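Write the Rule Before the Arm Moves

Helge Brekke
8/12/25

In October I was asked to read the house rules of a small workshop in Wotdale, where two-armed robots are taught to handle ordinary things. The document had 9 pages. It said a lot about emergency stops and safety glasses, and I have no complaint about those pages. But it had not one line about the objects on the table, and I believe that this is where most of our good practice should now be written.

The older rules come from factories. There the robot meets the same part 1000 times in a shift, and the part is the property of the factory. The danger is the arm that hits the worker, so the rules speak of fences, speed and distance. This was reasonable, and we should keep it. A table robot is another case. It meets things which somebody has chosen that morning, and it meets them at close range with hard fingers. 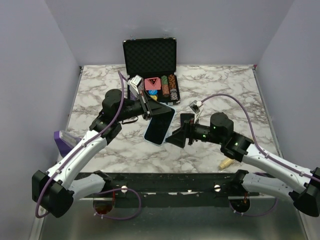
My first proposal is that every object should be entered in a simple list before a session begins, with its name, its owner and the greatest force that may be used on it. People tell me this is too much paper for such small work. I do not agree. Poker chips in their case can take a hard pinch, and if one is scratched it is a small loss. A smartphone is different, and when the flat fingers of a gripper are pressed against its top edge, I would like to know that someone has decided beforehand how much pressing is allowed. The operator may have a very good feeling for this. A feeling cannot be handed over to the colleague who takes the next shift.

My second proposal concerns cables. At Wullon they have a rule that the full movement of each arm must be tried slowly, with a free table, every time a cable has been moved. It takes some minutes and the young engineers find it boring. I asked one of them if he would remove the rule, and he thought for a while and said no — he would only like someone else to do it.

The third is about two arms sharing one space. Most written procedures treat each arm as if it was alone, and then add a sentence about "avoiding collision". That is a wish and should not be called a rule. A rule would say which arm has priority over the middle of the table, and which one must wait.

I know the answer from Villanueva, a firm where I have good friends: rules make the work slow, and the work is still young. They showed me a list of 300 sessions without damage. I was glad to see it, but I asked what was counted as damage, and there was no definition. Perhaps we can begin there. One page is enough, if it hangs beside the table and the people who run the arms have written it themselves.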